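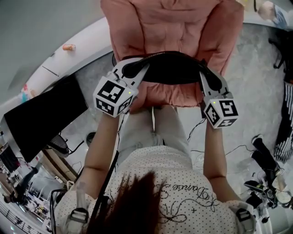 Gurnent hand-held gripper kit: gallery

Updated 6/2/23

Gurnent is a pair of hand-held grippers with a head camera, a shoulder harness and the Vevik recording software. You wear it, do a job with the two grippers in place of your hands, and the recording goes towards training a two-armed robot to do the same job. It is made by Zusik and sold or hired in the UK as a complete set. We have had one on hire since April and have used it mostly for soft goods: bags, covers, cushions, folded clothes and anything else that changes shape when you pick it up.

The pictures on this page come from bag and fabric work. Larger copies can be had by writing to the contact address.

What is in the set

Two grippers, left and right. Each weighs 507 grams with its camera and cube fitted.
Two marker cubes, one per gripper, printed with the black and white patterns the head camera tracks.
One head camera on an adjustable band.
One harness with clip buckles at the shoulders, plus the cables.
One year of Vevik, two seats.
A hard case with a foam insert. The foam is a tight fit and we have stopped using it for day-to-day storage.

Putting it on

Harness first, then the head band, then the cables, then the grippers. Emiko Furukawa did our first sessions and could get into it without help after two or three goes. The shoulder buckles are easy to close and a bit stiff to open. Long hair should go either fully under the straps or fully over them. It catches otherwise.

Check that the light on each cube is green before you start. If one is not, Vevik will still record, but that side will have no position data and you will have to throw the take away. We lost most of a morning to this and would like the software to refuse to start.

Handles and straps

Padded handles are a good first job. They are thick enough to grip without aiming very carefully, and with a gripper at each end you get clean tracking on both sides as long as you keep looking at your work. The jaws hold well on anything quilted. On thin webbing they slip unless you close them square on, and the spare rubber tips only partly cure that.

Fabric over an edge
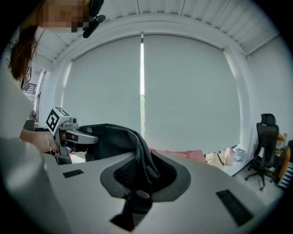 Takeshi Tsuchiya writes: We hired the same set for 30 days and had trouble with dark cloth. The gripper cameras kept losing the folds in the evenings, when we only had the ceiling lights on. Turning exposure up to the third step in Vevik sorted most of it. I'd also say don't bother with the automatic setting, it drifts during a take.

We have since tried his third step and agree with him. It also does no harm to lighter cloth, so we leave it there all the time now. The automatic setting is fine for hard objects that don't fill the view.

A thin jaw is better than your fingers for one thing, which is getting under a single layer. It is worse for almost everything else to do with cloth - you can't feel when you have picked up two layers, and you have to learn to look for it. Allow a few days of practice before keeping any takes.

Working from both sides 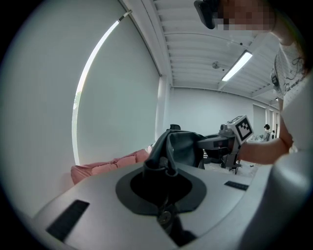
Black fabric in folds, with the second gripper and its marker cube beyond.

Each gripper has its own wide-angle camera, so a two-handed job gives you three views counting the head camera. Vevik lines the three up by itself. When it gets this wrong the usual cause is a loose cable at the harness end, and reseating it fixes the problem without a restart.

Battery and storage

A charge lasts 50 minutes of continuous recording. The spare battery costs extra and you will want it. Swapping takes a minute but does mean stopping Vevik and starting a new session file, so finish the task you are on first.

Files are large. Bring your own drive, as the one supplied fills up in a day of steady work.

Things we would change

The cable run over the back is a little short for tall people. Shigeru Nagano needed the extension lead, and that should come as standard. The trigger springs are firm and tiring by the end of an afternoon - Zusik will fit the lighter ones if you ask when ordering, but this isn't mentioned on the order form. The printed guide still shows the older harness with a chest strap. Ignore those two pages.

Hire and purchase

Hire is £392 a week including the case and carriage both ways. Purchase prices are on request and depend on how many software seats you take. A deposit is held against the cameras and returned once the set has been checked in.

For bookings write to Iman Farouk at the hire desk. For Vevik licences and cable spares, write to Osamu Kawaguchi and put the serial number from inside the case lid in your message.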